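Plasham Opens Pantry Sorting Room for Household Food Collection 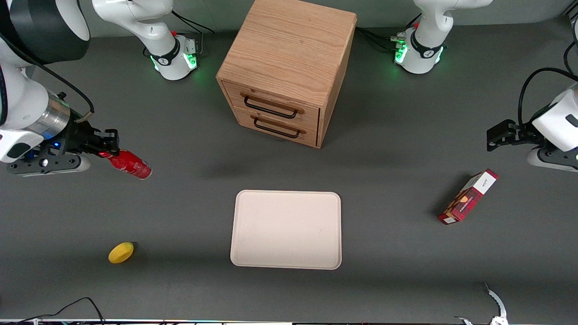
Items on the sorting table at the Plasham center, with a tray and a small wooden drawer cabinet.

The Plasham Community Center has opened a room for sorting donated groceries, the center announced in December. The room replaces the hallway shelves where donations were previously left and will serve households in Plasham and the neighboring district of Unau.

Donations are accepted at the side entrance on Damgaard Street until 4 p.m. Canned goods, boxed foods and whole fruit are placed on a dark grey table and grouped by type. Trays are then filled to order and moved to the pickup counter. A small drawer cabinet on the table holds labels, pencils and the request slips for the current round.

"Families told us they wanted to choose what they receive," said Nayeli Puma, who directs the center's food service. "A household that does not eat canned fish should not be given three cans of it. The slips allow us to fill each tray according to what was requested."

The center registered 146 households for the service during its first month, of which 40 are in Unau. Each may request one tray per round, with an additional tray available to households of six or more. Requests may be made in person or by telephone, and slips are available in English and Spanish.

Fresh fruit has been included for the first time. Under the previous arrangement, only sealed goods were accepted, as the hallway had no suitable place to keep produce. Lemons, apples and oranges are now taken in small quantities and must be collected within 48 hours. Cut fruit, home-canned goods and opened packages will continue to be declined.

Győző Barta, who oversees the building, said the work required new lighting, a washable table surface and the removal of an unused partition. The cost was met from the center's maintenance budget and a grant from the Hellell Fund.

The center is requesting boxed cereals, canned vegetables and cooking oil in particular. Glass jars are accepted if they are wrapped. Questions about donations may be directed to Yesenia Escobedo at the front desk, which opens at 11 a.m.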